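The Drokmont Robotics Club is pleased to share progress on its summer project, the automated handling of desktop computer parts.

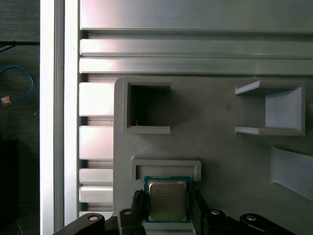
Processor at the fixture plate.
The project is led by students Melur Yusof and Rizal Sinaga. The club has 15 members this term.

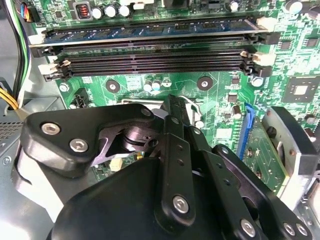

Meinir Llewellyn
Faculty Advisor, Drokmont Robotics Club
Memory and processor tasks are scored separately. Each team is allowed three attempts per task.

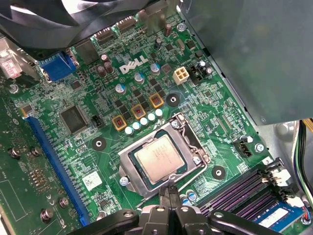 and teams must submit their written logs before the next session. Late logs will be reviewed in the order received.
The club thanks Ridwan Lubis for his help with the gripper lessons.

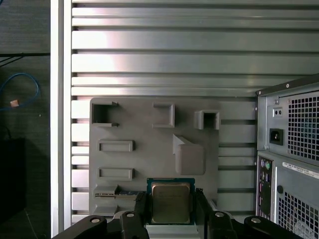
May new students join during the summer?
Students may apply in writing to the advisor through 6 July 2018. Prior experience is welcome but is not required.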